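Forty Laps Around the Lake: Talking With the Woman Behind the Teketus Walk 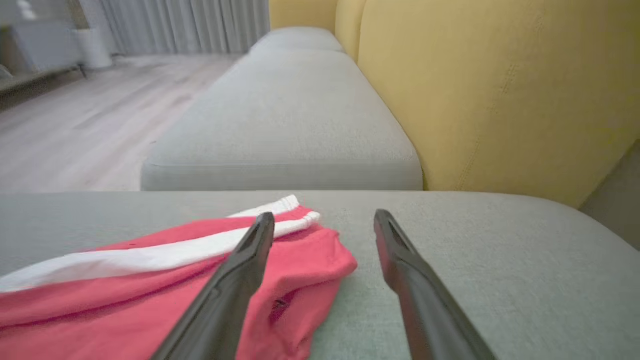

I went to meet the organizer of the Teketus charity walk expecting a quick chat and a flyer, and I came home two hours later with four pages of notes and a sunburned nose. She started it at Prothero, the shipping office where she does payroll, because a coworker's family had lost their apartment in the spring floods. "I thought we'd get my lunch table," she told me. "Six people and a cooler!" They got 64. We talked on a light gray sofa, the kind with a fine weave to the seat and softly rounded corners, and she kept hopping up off it to show me route maps.

The walk goes around the lake at Rusau, and everybody picks their own distance. Most people do 2 laps and head for the lemonade. A few (she calls them "my lunatics") sign up for all 40 as a relay team, passing a wooden spoon between them. Why a spoon? "We forgot the baton the first year. Now people get upset if I bring anything else."

This August the money goes to Treltatance, a group that helps displaced families with the boring, expensive stuff: security deposits, school shoes, bus passes. I asked how she picked them and she laughed at me. "I called five places and they were the one that called back. Then I went and spent a morning there, and a mom was getting her keys. I cried in the parking lot."

She's pretty blunt about what goes wrong, too. Last year the T-shirts came in one size. The porta-potties went to the wrong side of the lake. And she'd like her bosses to walk the thing for once and leave the big cardboard check at home. "Write me the check, sure, but come get blisters with us."

So far 403 people have signed up, which scares her a little. She's still short on water and could use a couple of folks with pickup trucks. Sign-in opens at 7 a.m. by the boathouse, kids walk free, and dogs are fine on a leash. I've put myself down for three laps. She wrote down four.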